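The understudy's guide to a regional production of nothing much

I joined the Hendinley Players in June because my physio said I should get out more, and I'm fairly sure she meant walking. There was a notice up at the library asking for people "of any age or ability" to take part in a musical, and I have both of those.

The musical was called Gralby. You won't have heard of it. It was written by Dong-hyun Seo, who teaches maths at the high school and has been working on it, on and off, since before his kids were born. It concerns a fishing town (Gralby) that is told the ferry will stop coming, and spends two and a half hours being upset about it in four-part harmony. There is a villain from the shipping office. There is a love story between the lighthouse keeper and a woman who sells rope. At the end the ferry comes anyway, for reasons I sang every night and still couldn't explain to you.

Auditions were held in the Skambridge Street hall, which has a sprung floor, a leaking urn and the acoustics of a shower. You had to sing sixteen bars of something. I'd prepared thirty-two and was stopped at eleven. Da-eun Ji, our director, wrote a word on her clipboard, underlined it, and thanked me very warmly. I have since seen the clipboard. The word was "tall".

So I was cast as Third Fisherman, and also as understudy to the shipping office villain, who was being played by Si-woo Yook. Si-woo is a retired dentist with a baritone you could park a truck on. He told me at the first read-through that in 21 years of amateur theatre he had never missed a performance. He'd gone on with shingles. He'd gone on the night his garage burned down. I took this to mean that I could learn the part in a relaxed sort of way.

Rehearsals were two nights a week, and then three, and then whenever Da-eun's colour-coded spreadsheet turned your row orange. I came to fear orange. The Fishermen were a tight unit of five and we had one dance, known as the Net Number, in which we hauled an imaginary net from stage left to stage right while singing about the price of herring. It should have been simple. First Fisherman was left-handed and hauled the other way, so for most of the winter the net was being torn in half in the middle of the second verse.

Our choreographer was A-yeong Ok, who trained properly, in a city, and had the patience of a person who's decided to find us interesting. She never raised her voice. She'd watch the whole number through, nod slowly and say, "Let's go back to walking." We spent an entire evening on walking. I'd thought I had that one covered.

The set was another matter. Dong-hyun had written a harbour into the script, along with a lighthouse, a pub and a ferry which was required to arrive, turn and depart. What we had was the budget for a pub. The set team met on weekends and I went along to help paint, mostly for the sandwiches, and stayed for the arguments. There was one over whether the lighthouse should revolve. There was another over whether it was a lighthouse at all if it didn't. In the end it stayed put and a teenager named Ha-rang Shin stood inside it with a torch, turning in circles for the whole of the first act. She was violently ill on opening night and then never again, so I suppose sailors are right about that.
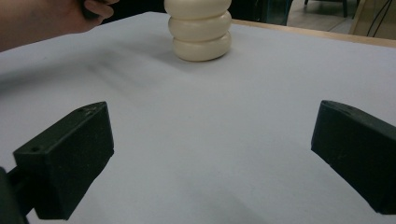 Three rings, one on top of the other.

By August we could get through Act One without stopping, provided everyone agreed beforehand not to mind. Act Two had a problem called "The Letter From Chaiyaporn". Chaiyaporn is the rope seller's long-lost brother, who's gone to sea, and his letter is read aloud on the dock in a song that originally ran to nine minutes. Da-eun asked Dong-hyun if it could be shorter. He took it away for a week and brought it back at eleven. The second time she asked, she used the voice she uses on the lighting board, and it came back at 4 minutes and was easily the best thing in the show. People cried. I cried, and I was meant to be offstage in a sou'wester, checking my phone.

You'll have guessed about Si-woo by now. It was the second performance. I was in the boys' change room putting on my fisherman's whiskers at twenty past six when Da-eun came in with the clipboard held flat against her chest, like a doctor on television. Si-woo had lost his voice. It hadn't faded or gone a bit husky, it had just left. He was standing behind her in full costume, pointing at his throat and looking at me with real sympathy.

I'd like to tell you that I rose to it. I knew the songs. I knew roughly where to stand, and for anything else there was the rest of the cast, who moved me about that night like a wardrobe on castors. The coat was made for a man with a dentist's shoulders and it hung off me so badly that I looked as though I'd robbed him. In my first scene I strode to the centre of the stage, threw open my ledger, and announced to the people of Gralby that I was cancelling the fairy.

There was a silence.

"The ferry," I said.

Somebody in the audience laughed, and then there was a sort of general loosening, and to my surprise they seemed to like me after that. This was bad news for the plot. The villain is supposed to be hissed at. When I was finally driven off the dock in Act Two by the assembled townsfolk, an older woman in the third row said "Oh, no" quite loudly, and I carried that home with me and had it with my toast.

Meanwhile the Fishermen were down to four, and for the first time all season the net made it across the stage in one piece. I've chosen not to look into that.

Si-woo was back the following night, gargling something brown. He shook my hand in the wings. He said I'd done very well with what I had, and then gave me a few notes on the coat. I went back to hauling herring, and the net went back to being torn in half.

We did six performances all up. The hall seats 140 and we sold out the last two, helped along by Dong-hyun's students, who I believe had been led to think it would count toward something. Total attendance for the run came to 508, and that number has been written on the whiteboard in the kitchen with a box drawn around it and DO NOT RUB OFF. The local paper sent someone to the fourth night. The review called the score "ambitious", the dancing "sincere", and the lighthouse "hypnotic". Ha-rang has had it laminated. Third Fisherman was not mentioned, though there's a photo in which you can see my elbow, and my mother has bought several copies.

The cast party was held on the set, in the pub, which turned out to be load-bearing only in places. Dong-hyun stood on a fish crate and thanked every one of us by name, then told us he'd started on a sequel. The ferry has come back, he said, but there's a new captain. He's thinking of a much bigger role for the harbour.

I've told Da-eun I'm taking a break next year. I've got a lot on. My physio says the hip is much improved, and when she asked what I'd been doing I demonstrated the Net Number for her between the bed and the sink, both verses, with the turn.

Auditions are in March. I've prepared sixteen bars this time, and I've been practising my walking.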